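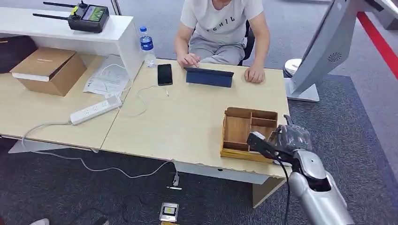 Why You Can't Put the Fish in Yet

By Hiyori Nishimura
Junior pages, Zultholm Aquarium Club
September 3, 2022

So you have a fish tank. You have rinsed the gravel, which took longer than anyone promised, and you have filled the tank with water, most of which went in the tank. The filter is humming. There is a plastic castle. Everything is ready except for one small detail, and the detail is that you are not allowed to have any fish.

How long for? Weeks.

I know. I was seven when my aunt broke this news to me, and I took it badly. I told her the water looked perfectly good. She said the water looked perfectly good to someone who didn't have to breathe it, and went off to make a cup of tea. It has annoyed me ever since that she was right.

The grown-up name for the waiting is "cycling the tank". It has nothing to do with bicycles. It is a way of growing millions and millions of tiny living things that will clean up after your fish, and to see why you need them we have to talk about wee and poo. You may want to fetch a younger brother for this part.

The trouble with being a fish

A fish lives in its own toilet. There is no polite way around it. When you need to go, you leave the room. A fish can't leave the room, and the room is also its air, its kitchen and its bed.

In a lake or a river this is no great problem. There is a lot of water and not very much fish. In your tank there is a small amount of water, and whatever comes out of the fish stays in it until something is done.

What comes out is mostly a chemical called ammonia (say it "a-MOAN-ee-a"). A fish lets most of it out through its gills, the same part it breathes with. Leftover food makes ammonia when it rots, and so do dead leaves, and so does the snail that you thought was having a rest.

You can't see ammonia in the water. A tank with enough of it to kill a fish can be as clear as a window. It burns the fish's gills so that breathing gets harder and harder, and the fish may hang near the top looking as if it is gulping. A lot of people's first fish die this way, in beautiful clean-looking water, and the people decide they are just bad at fish.

Enter the bacteria

You have probably been told that bacteria are germs and that you should wash them off before dinner. You should still wash your hands before dinner. But there are a great many kinds of bacteria, and most of them couldn't care less about you.

One kind eats ammonia. It is their whole diet. They think it's terrific. They live on wet surfaces, such as the gravel, the glass and especially the sponge inside the filter, where water full of supper keeps rushing past the door.

So the ammonia gets eaten, and that's the end of it.

Except that the bacteria make waste as well, because everyone does. Theirs is called nitrite, and nitrite is also poisonous to fish. It gets into the blood and stops it carrying oxygen properly. You may feel at this point that the first lot of bacteria have not been much help.

Luckily, there is a second kind that eats nitrite. And what do they leave behind? Something called nitrate. Yes, the names are nearly the same. Scientists had the whole alphabet to choose from and changed one letter.

NitrIte, with an I, is the nasty one in the middle. NitrAte, with an A, is the one at the end, and fish can put up with a modest amount of it. My aunt taught me "I for Ick, A for All right", and I still say it under my breath when I'm reading a test kit.

Nitrate does build up, though. Live plants use some of it to grow. You get rid of the rest by taking out some of the old water and putting in new. That's called a water change, and it's a job you will be doing regularly for as long as you have the tank. I'm telling you now so you can't say I hid it.

Then why the wait?

A new tank has hardly any of these bacteria in it. They turn up by themselves in the end, but they are slow growers. Some bacteria, like the ones in milk you've left in the sun, can double their numbers in less than half an hour. The ammonia eaters need the better part of a day, and sometimes longer. The second lot are no speedier, and they can't get properly started until the first lot have made them some nitrite.

So you get a queue. First the ammonia goes up. Then it comes down and the nitrite goes up. Then the nitrite comes down and there is nitrate in the water. When both ammonia and nitrite stay at zero, even on the day after you've fed the tank, you're ready.

Fed the tank? With no fish in it? Yes. If there's nothing to eat, the bacteria won't grow. You can drop in a pinch of fish food and let it rot, or an adult can add drops of bottled ammonia made for aquariums. That bottle is a job for the adult. It stings eyes and noses, and it stinks.

Your family will notice you feeding an empty tank. Let them.

How it went with our club tank

The club set up a new tank in April, and the junior members kept the notebook. The tank was named Pisine, after a vote that I thought we should have held again.

Day 1. Filled the tank. Put in the water conditioner, which takes the chlorine out of tap water. (Chlorine is there to kill bacteria, so you can see how it might spoil things.) Added a pinch of food.

Day 3. Nothing. Somebody wrote "NOTHING" in the notebook in very large letters and went over it twice.

Day 5. Ammonia! There was cheering. I have never before heard people cheer for ammonia.

Day 9. The water went cloudy, like weak lemonade. This is a different bunch of bacteria having a party, and it usually clears up by itself. We left it alone, which was hard.

Day 11. Nitrite showed up. The test tube went purple.

Day 15. Ammonia zero. Nitrite very high. One member suggested that fish might like purple. We voted no.

Day 18. Nitrite zero.

Day 19. Fed the night before, tested in the morning, and both were still zero. Done.

That is quick, and we cheated. We took a grubby old sponge from a healthy tank that had been running for years and squashed it in next to our new filter. That sponge was stuffed with bacteria already, so ours didn't have to start from scratch. If you know someone with a healthy tank, ask them for some old sponge. They will be delighted. Fishkeepers hardly ever get asked for the dirty bits.

Without a sponge, you might be waiting four to six weeks, or more if the water is cold.

Then the fish went in. A few of them only, with more later on, so the bacteria had time to catch up with the extra work. The first snail was called Kirkel. The biggest fish was called Coşkun (say it "josh-KOON") and spent his first afternoon behind the heater, refusing to meet anybody.

A mistake I would like you not to make

One day, when the tank has been running for months, you'll open the filter and find a brown, slimy sponge that smells like a pond. You'll want to be helpful. You'll take it to the sink and scrub it under the tap until it looks brand new.

Congratulations. You have just washed your cleaners down the plughole, and the chlorine in the tap water has finished off the ones that held on. The tank may have to start its cycle all over again, this time with fish in it.

When the sponge gets clogged, fill a bucket with water you've taken out of the tank, and give the sponge a gentle squeeze in that. It'll still look brown. It's supposed to look brown. Don't throw it away just because it's ugly either, and if it really is falling to bits, run the new one beside it for a few weeks first.

Pull the filter's plug out of the wall before you open it, and have an adult there when you do. Water and electricity have never got along.

Questions juniors have asked me

Can I put in just one fish while I wait? It'd be one fish sitting in ammonia. Wait.

Can I drink the water from the tank to see if it's ready? No. Who is asking this? Use the test kit.

What about the bottles of bacteria at the shop? Some people find they help and some people find they've bought expensive brown water. If you use one, keep testing as if you hadn't.

Do the bacteria have names? The ones that eat ammonia include a group called Nitrosomonas, and a lot of the nitrite eaters are called Nitrospira. You can call them Steve if you like. There will be a lot of Steves.

Is there anything I can do in the meantime? Plenty. Put plants in, as they don't mind the ammonia and will even use some of it. Move the castle. Move it back. Look up how big your fish will be when it's grown, as the one in the shop is a baby and is not going to mention it. And make a notebook page for your test results with the date down one side, because after a fortnight you won't remember what day you saw purple.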